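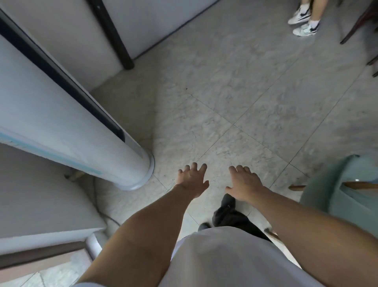

# Plorkley Floor Stop Kit for the Peltorum house robot

The Floor Stop Kit is the part we're proudest of this year, and it began with a fault. Robots that had crossed the same room for weeks would roll up to a tall appliance, slow down as they should, and then creep forward again until the base ring of the unit was touching the bumper. On smooth tile that's enough of a push to make a floor-standing air conditioner rock.

## What went wrong

The Peltorum's front sensor looks for edges. A round white column against a white wall gives it very few, and a glossy tile floor bounces the signal back from odd places. The robot saw the unit at a distance, lost it up close, and decided the way was clear. We logged 3320 approaches in our test room with the old sensor board, and 18 of them ended in contact. Every one was against something round and pale.

Power cords were the second problem. A thin cord lying along the tile sits below the old sensor's view, and a wheel can drag it.

## What the kit does

We love how simple the fix is! The kit adds two low sensors that sit just above the floor and work by touch and by short-range light, so color doesn't matter to them. If either one trips, the drive motors lose power right away — the stop doesn't go through the robot's main software at all. The robot stays put until a person presses the reset button on top.

It also picks up chair legs much better than the old board did, and that has made dining areas a lot less bumpy.

## In the box

- 2 low sensors with brackets
- Stop relay made by Grecu
- Reset button and cable
- Screws and a hex key

## Before you fit it

Switch the robot off at the base and take the battery out. Clear loose cords from the floor before the first run, and keep people's feet out of the path until the stop test passes. Stand beside the robot, never between it and the appliance. If a tall unit starts to tip, step back and press reset only after it's upright and steady.

Run the stop test again after any move to a new room.

## Fit and updates

Works with all Peltorum bases running Plivine software. Older bases need the bracket spacer, sold separately. The kit doesn't detect stairs — keep your stair guard on.

Page updated October 6, 2026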